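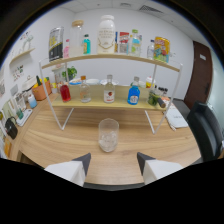
Figure 1. Glass with ice in front of the two-tier shelf.

Station Layout for Mixed Drinks - Project Report
Eduard Baláž, 2/16/22

The aim of our project was to set up a small drinks station on an ordinary table and find a layout that makes a simple soda drink easy to put together. We used a white metal shelf with two wooden levels. In December we had kept everything in one row on the table, and people reached across each other.

The rule we settled on was simple. Drink bottles go mostly on the lower level, jars and taller containers on the upper one. The glass stands in front, with free table on both sides. Each drink got nearly 300 ml of soda water, added last.

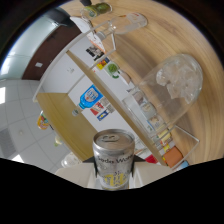 Figure 2. Soda water can, with a jar and a bottle lying on the table.

Bottles lying down were a problem in the first two trials. They take up more table than standing ones and can roll - we now ask users to stand them up before they open the next can.

The can itself has no fixed place yet. We tried it beside the glass and then close to the shelf.
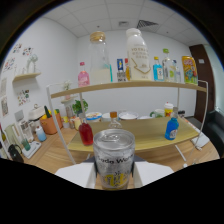

Miroslava Vondráček thought the soda should stay on the table the whole time, as it is the one thing every drink needs, and that the upper level was too full to add anything to. We will test her layout next.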